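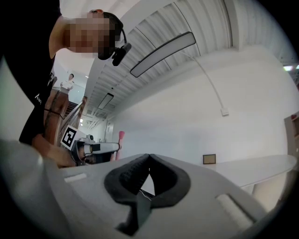
Le tensiomètre Lumenta Ilton est posé à côté de ma cafetière depuis l'automne et je n'ai aucune envie de l'en déloger. C'est un modèle à brassard, pour le haut du bras, qui a pris la place d'un vieux Dolwood de poignet dont je me méfiais de plus en plus. Avant de parler de l'appareil, un mot sur la posture, parce que j'ai mis des mois à comprendre que la moitié de mes mauvais chiffres venait de là. Se pencher en avant comme la personne aux cheveux foncés et courts, en haut à gauche de la photo, c'est très bien pour regarder quelque chose de près, beaucoup moins pour prendre sa tension ! Dos calé contre le dossier, pieds à plat, jambes décroisées, avant-bras posé sur la table, brassard à hauteur du cœur, et on se tait. Le dernier point est le plus difficile chez moi.

Je précise d'où je parle. J'ai 61 ans, une hypertension suivie depuis longtemps, un traitement qui a été modifié deux fois, et un médecin qui me demande des relevés à la maison avant chaque rendez-vous. Je ne suis pas soignante. Je suis une utilisatrice assidue, ce qui donne à peu près le bon niveau d'exigence pour juger un objet qu'on sort matin et soir, souvent mal réveillée.

Mise à jour du 21 février 2024 : la mémoire de l'appareil affiche 463 mesures à mon nom, l'avis est donc moins un avis de déballage qu'un avis de longue fréquentation. Je n'ai quasiment rien eu à changer à mes premières impressions, sauf sur la housse (voir plus loin).

La prise en main

Dans la boîte, on trouve l'appareil, le brassard avec son tuyau, les piles, une housse souple et une notice en papier. Une vraie notice, en gros caractères, avec des dessins ! Je l'ai lue en entier en buvant mon thé et je n'ai pas eu besoin d'y revenir. Le réglage de la date et de l'heure se fait au premier allumage, avec deux flèches et un bouton de validation. Faites-le tout de suite, même si l'envie de mesurer est plus forte : les relevés sans date ne servent pas à grand-chose devant un médecin.

Le brassard est la grande réussite du Lumenta. Il est préformé, il garde sa courbe tout seul, et on l'enfile d'une seule main sans se battre avec la bande agrippante. Sur mon ancien modèle à brassard (j'en avais eu un avant le Dolwood), il fallait coincer le bout avec le menton, et je finissais essoufflée avant même d'avoir appuyé sur le bouton. Un repère imprimé indique où placer le tuyau par rapport au pli du coude, et une zone de couleur montre si le brassard correspond à votre tour de bras. Mesurez ce tour de bras avant d'acheter, vraiment. Un brassard trop petit donne des valeurs trop hautes, un brassard trop large des valeurs trop basses, et aucun appareil au monde ne rattrape ça.

Le gonflage est progressif. Chez moi il serre nettement, puis il relâche sans à-coups, et je n'ai pas ce moment désagréable où les doigts picotent et où l'on se demande si la machine va s'arrêter un jour. Le bruit est un ronronnement bas. Mon mari dort encore quand je prends la mesure du matin dans la pièce d'à côté, et il ne s'en est jamais plaint – il se plaint de la cafetière.

L'écran et les boutons

Grands chiffres noirs sur fond clair, rétroéclairage doux, trois lignes : la systolique, la diastolique, le pouls. Je lis tout sans lunettes, à bout de bras, et pour moi c'est un critère qui compte double. Le bouton principal est large et un peu creusé, on le trouve au toucher. Deux profils sont prévus, avec un petit curseur sur le côté pour passer de l'un à l'autre. C'est bête, un curseur, mais on voit du premier coup d'œil sur quel profil on se trouve et on n'envoie plus les chiffres du conjoint dans ses propres statistiques.

Une icône s'affiche si vous bougez pendant la mesure, une autre si le brassard est mal serré, une troisième si le rythme paraît irrégulier. La dernière m'est apparue deux fois. J'en ai parlé à mon médecin, qui a voulu vérifier avec ses propres moyens, et c'est exactement l'usage qu'il faut en faire. L'appareil signale, il ne diagnostique rien. La notice le dit clairement et j'ai apprécié qu'elle le dise dès les premières pages.
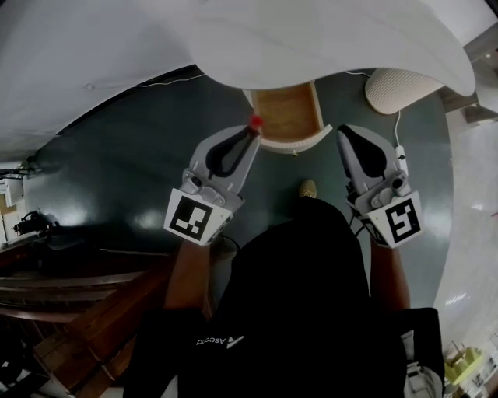
Pour les relevés, j'utilise surtout la fonction de moyenne. On lance le mode dédié, l'appareil prend trois mesures à une minute d'intervalle et il affiche la moyenne à la fin, avec la possibilité de revoir chaque valeur. Quelle bonne idée ! La première mesure est presque toujours la plus élevée chez moi, le temps que je m'installe pour de bon, et voir les trois à la suite m'a beaucoup rassurée. Pendant longtemps je prenais une seule mesure, je la trouvais haute, je m'inquiétais, j'en prenais une autre, encore plus haute, et ainsi de suite jusqu'au petit déjeuner.

Il y a aussi un décompte de repos. On s'assoit, on appuie, l'écran affiche cinq minutes qui s'écoulent et la mesure démarre toute seule. Au début je le sautais. Maintenant je m'en sers tous les soirs, c'est devenu un petit moment à moi, avec la radio éteinte et le chat prié de rester par terre.

Est-ce que les chiffres sont fiables ?

Je ne peux pas vous répondre comme un laboratoire. Ce que j'ai pu faire, c'est emporter le Lumenta au cabinet, avec l'accord de mon médecin, et comparer les deux appareils au même bras, l'un après l'autre, au calme. Les valeurs étaient très proches, et l'écart restait dans ce qu'il considère comme normal d'une mesure à la suivante. Ma pharmacie de Briltport a bien voulu refaire l'exercice un peu plus tard, avec la même conclusion. Le vieux Dolwood de poignet, lui, partait dans tous les sens dès que ma main n'était pas à la bonne hauteur. Je ne lui jette pas la pierre, ces modèles demandent une position précise et je n'avais pas la patience.

Je vous encourage à faire cette comparaison avec votre propre soignant. Elle ne prend que quelques minutes et on rentre chez soi avec une tout autre confiance dans l'objet. Et si vous avez un trouble du rythme connu, posez la question avant l'achat, car les appareils automatiques peuvent être moins à l'aise dans ce cas.

L'application

Je l'ai installée sans y croire. L'association s'est faite du premier coup et les mesures remontent dès qu'on ouvre l'application à proximité de l'appareil. On obtient une courbe, un tableau, et surtout un document propre à imprimer ou à envoyer. J'imprime. Mon médecin pose la feuille devant lui, entoure deux ou trois valeurs et on discute. Si vous n'avez pas de téléphone récent, rien n'est perdu : tout se consulte aussi sur l'écran du tensiomètre, et un carnet à spirale fait encore très bien l'affaire.

Petit reproche, l'application réclame un compte avec adresse électronique. Pour des données de santé, j'aurais aimé pouvoir tout garder dans le téléphone sans inscription. J'ai aussi désactivé les notifications d'encouragement, un peu trop enjouées à sept heures du matin.

Ce qui m'agace un peu

La housse. J'en disais du bien au début, je retire. Elle est jolie mais trop juste : une fois le brassard rangé à l'intérieur, il faut pousser pour fermer, et le tuyau se plie. J'ai fini par tout mettre dans une trousse de toilette plus large. L'appareil y a passé 16 jours de vacances entre les chaussures et la crème solaire et il en est ressorti impeccable.

L'adaptateur secteur est vendu à part, et c'est mesquin à ce prix. Je tourne sur piles, elles tiennent bien, j'en garde un jeu d'avance dans le tiroir. Le symbole de batterie faible apparaît assez tôt pour qu'on ne soit pas prise au dépourvu.

Enfin le brassard large, pour les bras forts, est lui aussi en supplément, presque 40 euros dans la boutique où j'ai regardé. Là, je trouve que la marque pourrait proposer le choix au moment de l'achat. Ma sœur en aurait besoin et elle hésite pour cette seule raison.

Pour qui ?

Pour quelqu'un qui doit suivre sa tension régulièrement et qui veut un appareil simple, lisible, facile à enfiler sans aide, je le recommande avec un enthousiasme que je réserve d'habitude aux casseroles. Pour une mesure de temps en temps, il est sans doute surdimensionné, et la pharmacie du coin vous dépannera volontiers. Pour deux personnes sous le même toit, le curseur à profils vaut à lui seul la dépense.

Et je le redis au cas où : on note ses chiffres, on les montre, mais on ne touche pas à son traitement de sa propre initiative. En cas de valeur très haute accompagnée de douleur dans la poitrine, de gêne pour respirer, de troubles de la vue ou de la parole, on appelle les secours sans attendre la mesure suivante.

J'ai commandé l'adaptateur secteur hier, finalement. Je compléterai l'avis quand je l'aurai essayé.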